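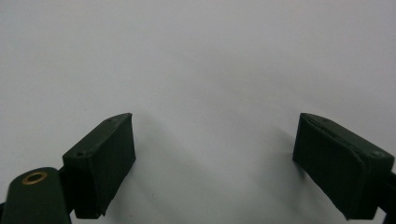 What should a small shop set aside for its first year of automation?

Take whatever the arm costs and put about half as much again next to it, in a separate line, before you sign anything. That was the answer Emese Vass gave me before I had even found a place to put my coat, and she spent most of the afternoon explaining how she came to it.

Vass plans equipment for Plevside, a contract packing business that puts small parts and household goods into trays and cartons for other companies. She has been doing the buying there long enough to have a drawer full of quotes that went nowhere, and she was kind enough to pull a good many of them out for me over two pots of coffee.

"People come to me with a number," she said, "and the number is always the price of the arm. It's the part with the glossy brochure, so of course that's what you fall in love with. I did too! But the arm sits there for years and hardly asks you for anything. It's everything past the wrist that keeps sending you invoices."

By everything past the wrist she means fingers, pads, screws, brackets and cables. Her first budget had a single line for all of it, labeled "accessories," and she laughed a good deal when she showed it to me. The line was used up by October. These days the same spreadsheet has 52 rows, one for each week of the year, and each row has its own little column for finger sets.

I asked whether she buys fingers or makes them, and it was plain she had been hoping I would.

"Both, and I'd tell anybody to start with both," she said. "We got quotes from Ernari and from Honden for machined ones. Lovely work, really lovely, and if you pack the same thing all year long you should buy them and be happy. But our customers change their minds. One month it's a flat tin and the next it's a jar with a shoulder on it. So for anything new we print a pair, try them, grumble, and print another pair."

She puts 300 dollars a month toward printed fingers and the material for them, and she told me she would defend that line before almost any other. A printed pair that chips along an edge goes in the bin without a meeting. A machined pair that turns out to be the wrong shape stays on a shelf where everyone can see it.

Her other favorite subject, and I say this with affection, is screws. Plevside once took on a second gripper from a different supplier than the first, and the hole spacing didn't match, so not one of the spare fingers would fit. "I had a whole box of good parts and nowhere to put them," she said. Now she asks for the mounting drawing along with the quote, and if a salesperson can't send it within the week she moves along to the next name on her list.

We talked about time, too, which she counts as money and writes down that way. For the tray line, a job known around the building as Raju after the first customer it was set up for, she planned 67 hours of trying things out before anybody expected a full shift from it. Her manager thought that was generous. She used all of it and borrowed a few evenings besides, mostly on how wide to open the fingers between picks. Open them too far and you lose a moment on every cycle, and those moments add up over a day. Too narrow and you nudge the neighbor of the thing you wanted.

"I would love to tell you there's a formula," she said. "We had a ruler and some tape and two very patient people."

Her advice for a shop writing its first request is fairly simple. Bring your ugliest parts to the demonstration and leave the nice ones at home. Ask for 100 picks in a row while you stand there and watch, and don't let anyone talk you out of the last twenty. Find out who answers the phone after the sale, and call that person once before you buy, just to see how it goes.

She is working on next year's plan now, and a second tray line is in it, though she has penciled it in lightly. The finger column has already been filled in all the way down.

Related
Leasing or buying: three packing shops compare notes
How much floor space does a small cell need?
Reading a gripper quote line by line
Spare parts shelves that stay tidy

Posted 09/07/2021 | Contact the editors | All rights reserved | Back to top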